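Bedspread colours bleeding and marking, how do I wash it safely?

Asked in Household > Laundry and Linen
3 answers

I have a queen bedspread with a dark purple-grey background and circles all over it in pink, blue, yellow, lavender and white. It was bought from Tomard two years ago and the care label has since gone blank. I've only ever spot cleaned it. It now needs a proper wash, mainly at the foot end where everybody dumps their coats when they come in.

My main worry is the dark background running into the white and yellow parts. The second problem is a black puffer jacket that gets left on the bed most evenings. There is a greyish smudge on the pale circles in the spot where it usually lies, and I don't know if that is dye from the jacket or ordinary dirt.

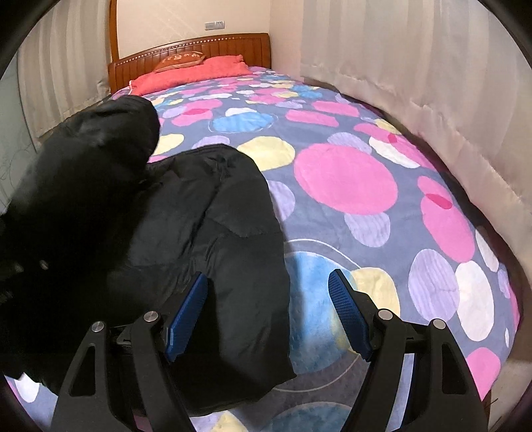
Hanton Household Notes, No. 16, p. 101

The washer is a front loader, a Flollen, rated for 8 kg. The bedspread fits but it's tight. I don't own a dryer. The curtains in that room are white and I'd like to do them at the same time if there's no risk, but I suspect the answer is no.

The coral pillow with the ruffled edge and the little orange cushion stay on the bed too and I'd wash those separately by hand.

So: what temperature, what detergent, and is the smudge likely to come out?

Asked by marnie_k, viewed 554 times

Answer 1 (accepted)

Do a colour test before anything else. Wet a white cotton hanky with warm water and a drop of the detergent you plan to use, press it hard on the dark background for a full minute, then look at it. Test the hot pink as well, as pinks and reds are often the worst for running. If the hanky stays white you can wash the bedspread in the machine. If it picks up colour, keep to cold water and get it out of the machine the minute the cycle finishes. Most colour transfer I've seen came from leaving a wet load sitting in the drum.

Settings for the machine:

Cold, or 30 at the most.
Liquid detergent for colours, half the normal amount. Powder can leave streaks on dark fabric when the drum is packed full.
No softener.
Extra rinse if your Flollen has the button.
Medium spin, 800 or less.

You said it's a tight fit. If you can't get your hand in flat on top of the load, it's too full and won't rinse. Take it to a laundromat and use one of the big machines. Ours charges a few dollars more for the large drum and it's worth it.

For the smudge, treat it first. Mix a teaspoon of dish soap into a cup of cool water and dab with a white cloth, working from the outside in. Check the cloth as you go. Grey or brown on the cloth is most likely grime from the outside of the jacket and should wash out. A bluish black mark that doesn't shift is more likely dye. In that case soak the bedspread in the bath with an oxygen bleach made for colours, following the packet, and try a corner first. Don't use chlorine bleach anywhere on it.

Leave the curtains out. White goes with white.

To dry it, fold it over two lines with a gap between them so air gets through, and keep it in the shade. Turn it once at midday. I did one in March and it needed until nearly 5 pm.

Wendell Halvorsen

Answer 2

Wash the jacket as well or you'll be doing this again in a month. Turn it inside out, do up the zip and any snaps, and wash it on its own on gentle with a small amount of liquid detergent. Squeeze the water out, don't wring it. Without a dryer the filling will clump, so lay it flat on a rack and break up the lumps with your fingers every few hours until it's dry right through. It can take two days. Check the label first, some say no machine wash.

Also put a hook behind the door. We got a Major one from the hardware store and the coats go there now, mostly.

tess in the valley

Answer 3

Just chuck it in cold with a colour catcher sheet. I have 200 thread count sheets in all sorts of colours and never had one run

bluegum7

Comment from marnie_k on Answer 1

Thanks Wendell. Hanky test was clean on the background, very faint pink off the circles. Going to use the laundromat and do it cold. Is the extra rinse still needed in the bigger machine?

Reply from Wendell Halvorsen

Yes, if it has one. Otherwise run a second rinse with no detergent.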